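Esben Bjarnason
Thread on the thing I've been working on since October: working out where a hand-held gripper is from its own camera, and how wide its jaws are open, without a motion capture system. Mostly notes for people doing the same job.

The tool is called Jiltura. It takes video from two hand-held grippers plus a head camera and puts all three on one clock and in one coordinate frame. The policy training code downstream doesn't care how that happens. It just wants poses and jaw widths.

Jaw width first. We get it by finding the inner edges of the two fingers and measuring the gap in pixels, then running that through a calibration table. Dark fingers on a pale surface are the easy case.

The pose side wants the opposite. Visual odometry lives on texture, and a plain white surface gives it almost nothing to hold on to. The feature tracker starts picking up speckle and finger edges, and the finger edges move with the camera, so it concludes that the camera is standing still. 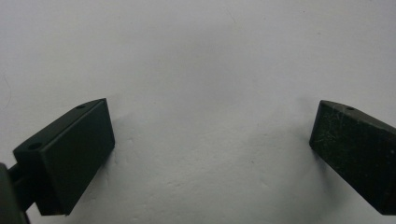 Hanne Brynjólfsdóttir: Can't you mask the fingers out and let the IMU carry you through the blank parts? We did that with short gaps and it was fine.

Esben Bjarnason
Yes on the mask, we do that now. It's a fixed polygon per gripper that widens with the jaw estimate. It fixed the false standstill. The IMU is fine for short gaps too. Ours drifts past what I can accept after roughly 2 seconds, and people hover over a table for longer than that when they're deciding what to do.

The mask had its own bug. I had it reading the jaw width from the previous frame, and when the jaws closed fast it lagged, so a strip of finger got back in. Grethe Sveinbjörnsson found it by plotting feature age against jaw speed. The mask now takes the larger of the two widths.

Scratches on a finger face also make very good corners, by the way. Good corners that are glued to your camera. If your fingers have seen some use, check what your tracker is holding before you blame the optimizer.

Next is the head camera. It sees a lot more of the room, so its pose is solid: posts, rails, carpet edge, cables on the floor. Plenty of structure that stays put. What we needed was a way to pass that down to the grippers when they lose track.

What we do is estimate each gripper's pose in the head view and add it as a weak factor in the graph. Weak because it's noisy in depth, and because a hand wrapped around the body hides a lot of what the detector was trained on.

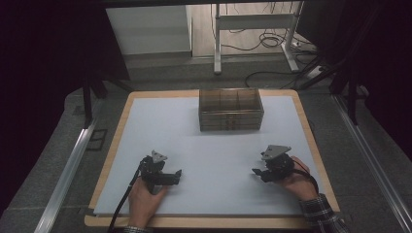 The weight on that factor took me the longest. Set it high and the gripper path jitters every time the head turns. Set it low and you're back to drift. I ended up scaling it by the tracked feature count in the gripper's own camera, so it only matters when that camera is struggling.

Left and right also got swapped now and then. The detector doesn't know which gripper is which, and when they come close together the assignment can flip. We now hold the assignment from the last time they were clearly apart and refuse to change it until the IMU data agrees.

Time sync, quickly. The three streams start at different moments and their clocks run at slightly different rates. A single offset at the start was not enough on long recordings. We fit offset and rate together by matching rotation speed between streams.

I ran the new version over our 1,125 recordings. 9 of them still fail outright, all with long hovers and the head turned away. I've left those out of the training set. I don't have a fix that I trust.

Kaj Arnardóttir asked about speed. It runs offline, overnight, and there are no plans to make it run live. The graph solve is most of the cost. Finger detection is cheap.

Config notes if you're pulling the branch: mask_margin is now in pixels at full resolution, so old configs will give you a mask that's too small. head_factor_scale defaults to 3. Leave assignment_hold on.

Still open: the jaw calibration table is per gripper, and swapping a finger means redoing it by hand. Asger Lykkegaard has a script for that in review. I'll post in this thread when it's merged.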